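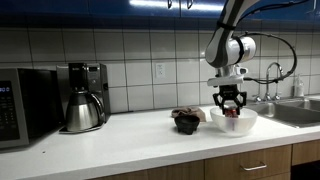 A white bowl on a kitchen counter, with blue cabinets above.

The smell reaches the stairwell first: linseed oil, hot dust and something Rutilio Carrillo refuses to identify. He has run the Lallow bindery for 14 years, and in that time he has learned to fear only one kind of customer, the poet with opinions about ribbon.

Danica Slanina is a poet with opinions about ribbon. Her new collection, Oltau, comes to 271 pages, sewn in sections and cased in gray cloth, and it needed 2 ribbons. One was for the reader. The other, she explained in July, was for the reader's doubts.

"I charged her for both," Carrillo says.

The cloth gave them more trouble. The first batch took the foil beautifully on the front and sulked on the spine, where the title kept coming out as "Olta." Marloes Koster, who runs the stamping press and speaks to it in a tone most people save for in-laws, raised the heat, lowered it, changed the foil and finally changed the cloth. Slanina asked whether the missing letter might be kept — she had grown fond of it.

The run was 2000 copies, a brave number for verse. Most went to the distributor. One went to Carrillo's mother, who keeps it under a lamp and has praised the lamp's new height.

Koster is already cutting boards for the next job, a history of bridges. The author has asked for no ribbon at all, and Carrillo doesn't trust him.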